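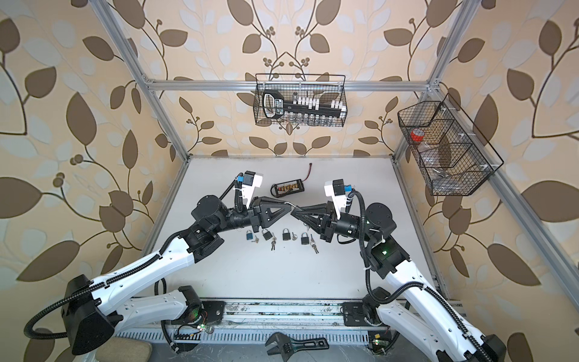
Four padlocks, two arms, a handful of tiny keys.

I have spent most of August locking and unlocking padlocks by proxy. The project is called Firik, and what it wants is demonstrations: a person drives the two arms through the job, everything gets recorded, and later a model chews on the recordings and tries to behave as if it had understood them.

Our target is 2,160 episodes. We have 700. I did the division on Friday and then went and made coffee.

One episode goes like this. Left arm holds a padlock, right arm picks up a key, key goes in, key turns, lock opens, both arms go home. With my own hands I can do it while arguing on the phone. Through the arms, my best is 14 seconds and my worst is a number I deleted. The keys are small and silver and lie very flat, and getting a gripper tip under one feels like picking up a dime with oven mitts on.

The odd part of the job is that being good at it is a problem. By my second week I had a lovely smooth routine, same approach, same wrist angle, same lock first every time. Then we trained a trial model on that batch and it was helpless the moment a lock sat a little crooked. So now I have a list of 11 starting layouts to rotate through, and I'm under orders to fumble now and then and recover, because the model needs to see what recovering looks like. I have never been so qualified for anything.

Labeling is the other half. Every episode gets a pass, a fail, or a "messy," which was my contribution to the schema and is now the biggest category after pass. A key dropped and picked up again is messy. A key dropped on the floor is a fail, plus a few minutes on my knees.

The blue lock gets its own sessions next week. I suspect the model has been ignoring it, as there are three black ones for every blue and it plays the odds like anybody would. After that it's back to the rotation, starting at layout one.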